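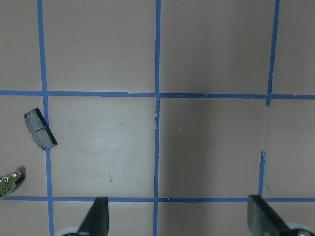
Ticket: grasp on small metal parts goes to the tape line, not the part
Project: Gikine
Site: Hirnham bench
Opened: June 2, 2018
Status: closed, with one item carried over
Severity: annoying

Reported problem

The trained model picks up small grey parts well enough when they sit in the middle of a square. When a part lies across a line of the grid, the gripper comes down neatly on the nearest bit of blue tape, closes on nothing, lifts the nothing with great care and carries it to the tray. It then reports success. I have worked with people like this but it was not what we asked for.

Expected: the gripper closes on the part.
Seen: the gripper closes on air above the tape, between 2 and 3 cm from the part.

How to make it happen

Put one of the pad-shaped parts (two holes, groove across the middle) over a vertical tape line, at a slant. Start from the usual height with the fingers open. Run the pick. On the left side of the bench it fails most times. On the right side, where the shadow falls, it fails in other ways, and those are listed further down.

Log

Entry 1
Checked the dull things first. Fingers open and close fully. Wrist camera is tight on its bracket. Calibration run again from scratch, no change worth writing down. Cleaned the lens, which made me feel better and did nothing else.

Entry 2
Looked through the training set. We have 300 recorded picks for this family of parts, all driven by hand from the Clurnness desk. Watched a good many of them at double speed with a cup of tea. The person driving (me) is tidy by nature and put nearly every part in the middle of a square, because that is what squares are for.

Sorted by where the part lay at the start, 114 of the picks are on the left-centre square alone. Parts lying on tape: 3. Of those, one was abandoned when the phone rang.

So the model has been taught that grey things live in squares and that blue lines are where the gripper passes on its way to somewhere. What it makes of a grey thing on a blue line is its own business, but we can hardly blame it for being short of ideas.

Entry 3
Reply from Clurnness asking whether the tape could simply be taken up. Yes, it could. The tape is there so that whoever sets out the parts can spread them over the bench and read off a square for the notes. Without it I would put everything in one heap near my left hand. Also the tape has been down long enough to have views about leaving. It is fraying where the lines cross, and the last time I picked at a corner it came up in threads.

Asked in return whether the tape could be hidden from the model by painting it out of the pictures. Clurnness tried it. The painting-out also removed the edges of any part touching the tape, so the model was now being shown half a part and asked to be confident about it. Dropped.

Entry 4
Second suspect: the grid itself. The right-hand vertical line is in two pieces and they do not meet. The upper piece stops just below the upper crossing, the lower one starts off a little to the left. I laid that line, I ran out of tape in the middle of it, and I had hoped this would never be written in a ticket. Tried a batch of picks with parts near the gap and a batch near the good crossing in the middle. No difference between them. The crooked line is ugly and innocent.

Entry 5
Third suspect: light. The left half of the bench gets a shiny patch from the lamp and the right half sits in a broad shadow. With a part in the shade, the gripper goes to roughly the right place but turns the wrong way, as if it had seen the dark edge of the part and taken that for the long side. Moved the lamp: better on the right, worse on the left. Moved it back. This is a real fault but a different one, so it gets its own ticket and I get to complain twice.

Entry 6
Recorded new examples. Rules for this round, pinned up at the Hirnham bench:

Start every pick with at least part of the piece on tape.
Turn the piece to a new angle each time. "Slightly different from the last one" counts, "straight, because it looks nicer" does not.
Use all the crossings, including the frayed one.
Leave a second part lying nearby on some of the picks, and do not touch it.
If you miss, keep the recording and mark it as a miss. Do not go back and nudge the part while the recording is running.
Do not wipe the bench between picks. The smudges will be there on the day it matters.

The last one caused some feeling. I like a clean bench. I sat on my cloth.

Entry 7
First retrain with the new picks mixed in. Parts on tape: the gripper now goes to the part. Parts in squares: still fine. Empty bench, tape only: it hovers over a crossing, thinks, and goes home without picking anything, and I was more pleased by that than I will admit in writing.

One new oddity. With a toothed, yellowish part near the left edge as the bystander, it sometimes sets off towards that one first and changes its mind halfway. Those parts barely appear in the set as targets, so I suspect it is just curious. Noted, not chased.

Entry 8
Clurnness asked why "success" was being reported on an empty grip. The check looked only at whether the fingers had closed. They had. It now looks at how far they closed as well, and if they meet in the middle the pick is marked as failed. This should have been there from the start, and would have saved us the week of excellent results that we sent to Delić.

Cause

Training examples too tidy. Made worse by a success check that believed whatever it was told.

Fix

New examples with parts on the tape, mixed with the old set. Grip check changed as in entry 8. Corrected results sent to Delić with a short note, which took longer to write than the fix.

Carried over

Shadow on the right half, wrong turn of the gripper: new ticket, to be looked at in July when the second lamp arrives.
Right-hand tape line to be laid again in one piece. Low priority. Tape on order.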